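October, late, and the kettle is on its second boil

I meant to write this up at lunch and then lunch disappeared, so it will have to be bedtime, with my feet on the radiator and a mug of the peppermint stuff. I've been at Gernora for 12 years now, nearly all of them on the gift basket side, and I don't think I've ever come home thinking so much about a pomegranate.

We had our turn in the Brusteck room, the little white one past the cold store, where the arm is. I'd only heard it through the door until then! I'd pictured something enormous, like a car factory, and it's a hand on an arm, next to a table much like the one I ate my breakfast at. We stood there for 54 minutes (it's on the sign-in sheet) with our coats on, and I forgot I was cold.
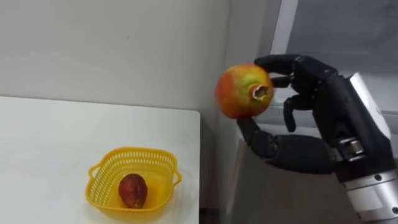

The pomegranate, held up in the air like a prize.

Pomegranates are the ones I always give to new people as a test, because they're heavy for their size and the crown is forever getting knocked about. It had this one between the thumb underneath and a finger over the top, which is very nearly how I do it myself, and I felt oddly proud, as if I'd taught it. I did not teach it. The Urach people did, over the summer, and all I did was fill in a form about bruising that ran to 30 questions and asked me things like how hard I squeeze. How hard do I squeeze? I went home and squeezed every piece of fruit in the bowl trying to find out.

So, the change, so I have it down somewhere. From next month the packing line at Shirima goes over to the arm for the single-fruit work, and those of us on baskets move to checking and finishing, meaning the ribbon, the card, the leaf paper and deciding whether a thing looks nice. Same hours, same pay, and they've put that in writing, which I was glad of. My wrists will be glad too. I packed 78 baskets one shift last December and couldn't turn the key in my own front door afterward.

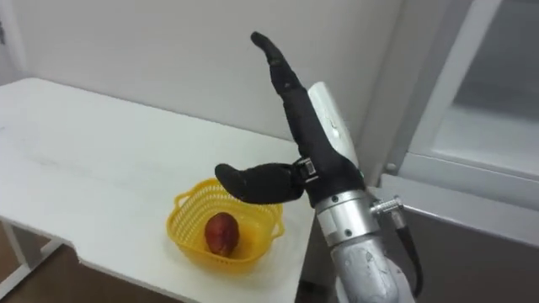
Fingers straight up and the thumb out over the basket. One red fruit in there so far.

I wanted to wave back at it, I really did. I kept my hands in my pockets and asked about breaks instead. The thing is, we talk when we pack. All the weddings and operations and bad landlords I know about, I know from standing elbow to elbow over a crate of fruit, and the finishing benches are set a good way apart. I said so, in front of everyone, and my voice went a bit wobbly. They wrote it down and said the benches could be moved closer. I'm going to ask again next week and keep on asking.

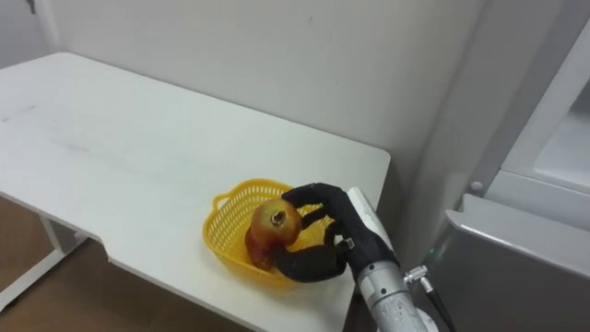
An apple at the yellow basket, with the fingers wrapped over and under.

It had its stem upward, how I like them. I always turn the best side of an apple to the front too, and I asked whether the arm would, and was told that would be my job now, the turning. I thought about that all the way home on the bus. I believe I could be quite happy turning apples, if I had somebody close enough to talk to while I did it.

Must remember to hand in the locker form, and buy more peppermint.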